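What People Keep: Small Storage in Student Rooms at Starkside

I picked this topic in May, mostly from nosiness — I wanted to know why we all hang on to so much stuff!
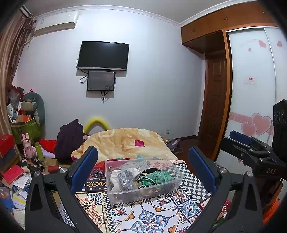

My plan was a short survey, and 47 people on my floor and the two below filled it in (I'd hoped for 50, so I was pretty happy). I asked what they'd moved in with, what they'd never used and what they'd refuse to toss. Clothes they no longer wore came up most, then gifts. Only three people said they'd thrown out a birthday card. Next I want to try the same questions over at Villanueva Hall.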